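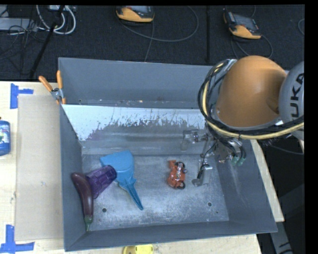 Visit to the Brenuvik seed and vegetable trial grounds
May 25, 2010

Our gardening club has been talking about going to the open day at Brenuvik for years, and this spring we finally got enough names on the list to hire a small bus. The drive takes a little over two hours from town if the road through Jarov is clear. It was not clear. There was road work at the bridge and we sat in line behind gravel trucks long enough for people to start on their sandwiches. We still got there before the first tour left.

Brenuvik is a trial ground, so what you see is a lot of short rows with stakes and numbered tags. Anyone hoping for borders and fountains would be let down. The station grows vegetable varieties next to each other under the same conditions and writes down how they do. Seed companies pay for some of the trials and the rest is the station's own breeding work. The open day is the one time in spring when the public can walk through the tunnels. They hold another in September, when the field crops are ready, and several people on the bus said that would be the better one to see.

Parking was in a mown field. Admission was free, but the printed guide cost two lats and you do need it, since the tags in the rows carry only numbers. I shared one and regretted it.

The first stop was the propagation house. They start eggplants and peppers in the last part of winter on heated benches, tomatoes a few weeks later. The guide said that most home growers sow eggplant too late and then give up on it when the fruit does not ripen before the cold nights. In her view a plant should already have its first flower bud when it goes into the tunnel. Mine are nowhere near that stage this year, so I took note.

Potting mix is made on the site from peat, composted bark and sand. There was a long discussion about peat at this point, which held up the group behind us. One visitor wanted to know why they did not use leaf mold. The answer was that they cannot get the same leaf mold twice, and a trial needs the same mix every year.

From there we went on to the plastic tunnels. The station has 20 of them, and six were open to visitors. The doors at both ends were rolled up and it was still very warm inside. Tomatoes are trained up strings to a single stem. Cucumbers get the same treatment. Eggplants are allowed two stems, and the side shoots below the fork come off. Fruit is thinned as well – they leave five or six to a plant on the large types. I have always let mine do what they want and end up with many small ones.

The variety I most wanted to see was Rozīte, an early eggplant that some of our members have grown from swapped seed. At Brenuvik it is grown as a standard, meaning that new varieties are measured against it. The plants were knee high and sturdy, with few thorns on the calyx, which makes picking easier on the hands. According to the guide it sets fruit in cooler weather than most, but the skin gets tough if it is left on the plant too long. She recommended picking while the skin is still shiny. Once it goes dull the seeds have turned brown and the flesh is bitter. Salt will not do much for it by then.

Irrigation is by drip line, run from a pond behind the sheds. They water in the early morning and feed once a week. Spider mite is the main trouble in the eggplant tunnels and they bring in predatory mites for it, starting before any damage shows. At home she suggested spraying the undersides of the leaves with plain water on hot days.

Lunch was in a tent beside the packing shed. The soup was barley and it was good. There was also eggplant spread on rye bread, and people asked for the recipe: bake the eggplants whole until they collapse, scrape out the flesh, drain it well, and chop it with garlic, oil, vinegar and a little grated onion. The draining matters most. Coffee ran out early, and the second urn did not appear until most of us had gone outside again.

In the afternoon there was a choice between the seed cleaning room and the Tukus orchard, a separate holding across the road. I went to the seed room. For wet-seeded crops they leave the fruit until it is overripe, mash it, and float off the pulp in water. Good eggplant seed sinks. It is dried on screens for several days and never in the sun. The germination tests are done on damp paper, and any lot that falls short is not sold. The machines were being serviced, so we did not see them run, but the small hand sieves were passed around.

Those who chose the orchard came back with muddy shoes and said the apple blossom was nearly over.

The plant sale was near the gate. It was crowded, and the Rozīte plants were gone by the time our group got there. I bought two peppers and a tray of celery root. Prices were fair, lower than at our market. Bring a box if you go, they had only thin bags. By the count announced at the gate, roughly 600 people had come through by midafternoon.

The bus left at four and the road through Jarov was open on the way back. The club will put up a sign-up sheet for the September day at the next meeting. If you want Rozīte seed before then, ask at the swap table, as there should be a few packets left from last fall.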